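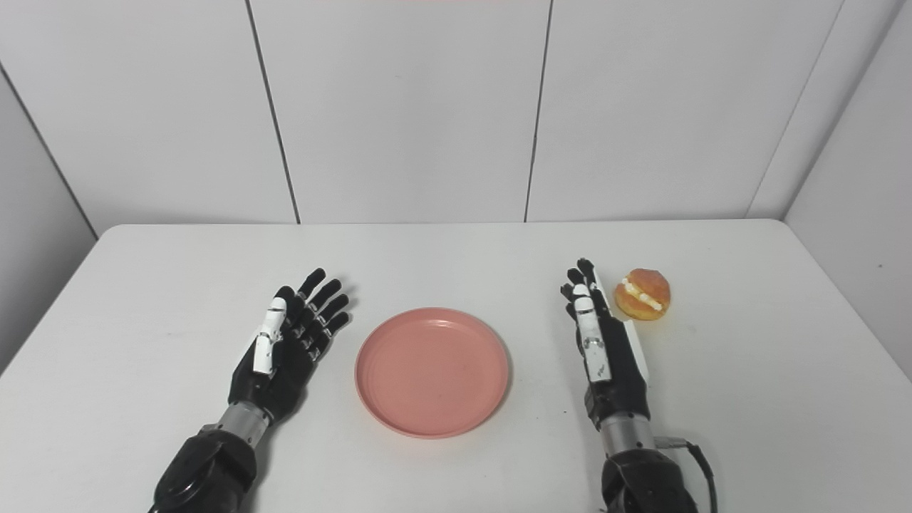

Slide 1: Pink plate, cream bun, two hands. The whole task.

OK, hi everybody. Let me start with the task, and it sounds like nothing: pick up the bun, put it on the plate. We gave that job to our two-armed setup at Stovmont and figured we'd be done by lunch (we were not done by lunch).

Quick background for anyone who missed the Mellor talk. Mellor is our motion planner, Fustus is the layer underneath that watches force and says stop. When Fustus says stop, both arms are supposed to hold still. That's the deal, and everybody who stands near that table is counting on it.

So, the fault. In November 2024 we were on run 2469 and the right hand closed too hard. Fustus caught it and sent the stop. The left arm held, great! The right arm kept moving for 200 milliseconds. Doesn't sound like much - but I was about to reach in for the bun, and I felt pretty silly afterward. Nobody hurt, one bun flattened, cream all over my sleeve.

(Pause here. Let them laugh, then go on.)

We went back through the logs and found 4 more runs with the same late stop. Four! All on the right side, all small enough that we'd written them off as a clumsy grasp. That's the part I want you to take home if you run anything like this. We had the warning and we filed it under "bad grip."

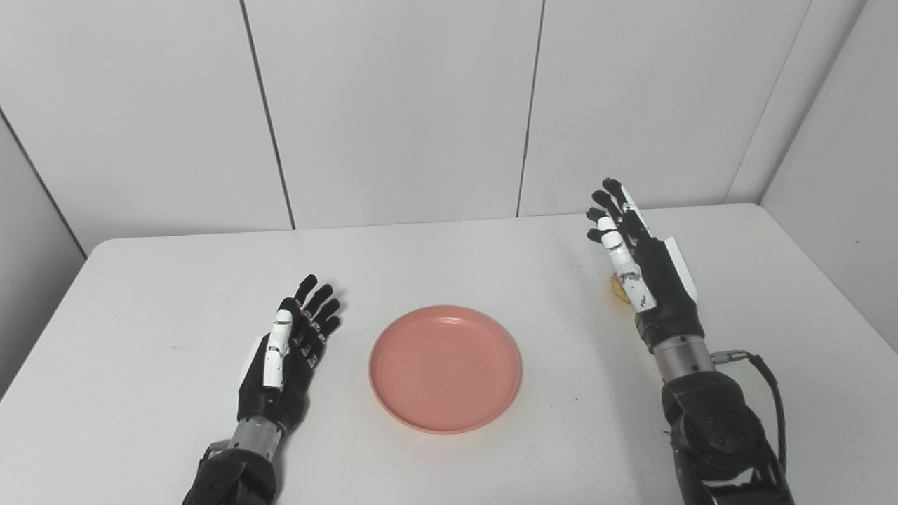 Slide 2: Right hand farther back, bun mostly hidden behind it.

I like this one for talking about what the head view gives you. There's a sliver of bun by the white thumb and that's all you get. If your vision side is guessing at where the food is, the force side had better be solid, and ours wasn't.

The cause was dull. A Kerex driver update changed the order messages got read on the right arm, so a stop could sit in line behind a position command. We'd tested the update on the left arm only. Yep.

What we changed: stop messages get their own channel now, and we run 70 forced stops per arm before any session. It's boring, bring coffee. And hands stay off the table until both arms report holding - that goes for me too.

Still open: what to do about a stop in the middle of a handoff. I'm hoping to have numbers in December. Questions?

11 shares | 6 comments

Contact the speaker | Copyright Stovmont | Back to top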